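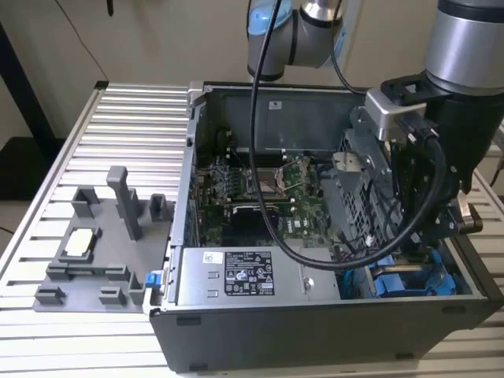
Alvar thought I should sell the boat before November and be done with it, and he told me so over the phone with his mouth full. Sell it for 800, he said, take 477 if they haggle. I said sure, sure, and then I drove out to Sesine with a thermos and a new bilge pump (the boat's older than my marriage was!) and sat in the cockpit until the gulls got used to me.

A guy walked down the dock and offered 1000, cash, right there. I heard myself ask for 51 more. He laughed, I laughed, and he wandered off toward the bait shop, and I poured another coffee and started looking for the screwdriver.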